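Keeping the laundry cell running: speaker notes
Talk for the maintenance track, afternoon slot

Slide 1. Who and what
Say name, say Tawhiri. The cell is one arm on a rolling base, a two-finger gripper, a small camera at the wrist, and a front-loading washer. Its job is to pick items out of a basket and put them in the drum. I look after it with Clyde Obi. Bheki Mthembu writes the software and will take software questions at the end, so don't answer them for him.

Slide 2. The log
We keep a plain text log next to the controller. It has 744 entries. Read two or three out loud. Most are short: "finger screw loose, tightened," "camera cable reseated," "basket moved, put back." More than 80 of them are about the fingers. That is why most of this talk is about fingers.

Slide 3. Fingers
Long and slender, so they get down into a basket without the palm hitting the rim. The price is leverage. A small bump at the tip puts a lot of load on the two screws at the root.
What we do every morning:
Wipe both fingers with a damp cloth, then a dry one. Lint builds up on the inside faces.
Close the gripper and look at the tips from the side. They should meet evenly.
Put a hex key on the root screws. Snug, no more. Clyde stripped one in November and we lost an afternoon.
Look for cracks at the cut-outs near the tips. If there is a crack, swap the pair. Don't mix an old finger with a new one.
Pass the spare pair around the room. Get it back.

Slide 4. Wrist camera
Lens wipe, same time as the fingers. Then open the live view and check that both fingertips show near the middle and run close to parallel. If one leans in, the mount has turned. Loosen, square it up, tighten, run the calibration again. Takes 6 minutes if the target board is where it should be. Rochelle Ruddock made a hook for the board and now it is.

Slide 5. Floor layout
The part people skip. The arm can be perfect and still miss if the basket has drifted.
Basket goes on the floor directly in front of the washer. Keep the handles clear.
Power strip stays to the left, on the floor, out of the path of the base. Run the cables behind the washer where you can.
Check the floor for scraps before you start. A bit of paper under a caster is enough to tilt the base. 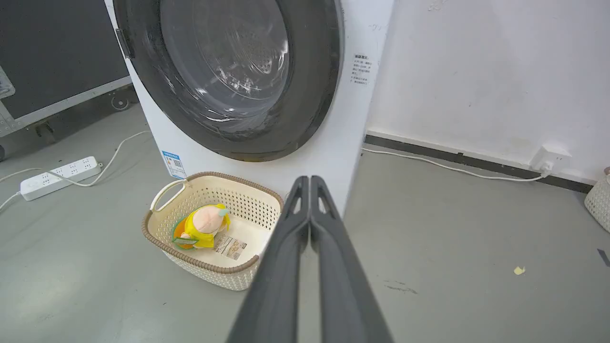 Before each run, stand behind the base and check that the washer door swings all the way without touching the basket. If it touches, move the basket and leave the washer alone. Moving the washer means teaching the door position again, and Bheki will want to know why.

Soft toys are our usual test load. They squash, so the grip force setting matters more than with a rolled towel. We start at 4 on the controller's scale and go up one step at a time. Take tags off if they are loose.

Slide 6. Spares and contacts
Fingers come from Skostov, in pairs. Keep two pairs on the shelf. Root screws from any hardware store, but check the length. Wisia handles the camera mount. Ask for Réjean Després and have the mount revision ready, it is stamped on the underside.

Leave five minutes for questions. Someone will ask about the door hinge. Answer: we check it by hand once a month and have not replaced one yet. Pick up the spare fingers before leaving the room.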